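Grilell cooking school opens evening places for new kitchen owners

The Grilell cooking school will start a new evening course in March for people who have just moved into their first home and do not feel sure in the kitchen. The course has 18 places and runs for 5 weeks, every Thursday from half past six.

The fee is $80, with all ingredients included. Participants will learn to plan a week of dinners, to store vegetables so that they keep longer, and to cook simple soups, rice dishes and one roast. The last evening is given to Lục, the small restaurant next door, whose cooks will show how to make a good broth from leftovers.

The school had more than 100 requests for its autumn course and could not accept all of them. People who stayed on the waiting list then will receive the first offer by email. The remaining places will be open to everybody at the front desk in Flekier Street, where it is also possible to pay by card.

Participants should bring an apron, a tea towel and a container with a lid. Parking behind the building is free after six.
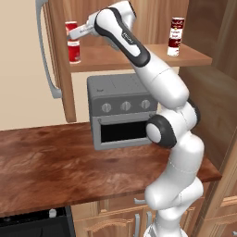
Kitchen with an upper wooden shelf. Illustration: computer rendering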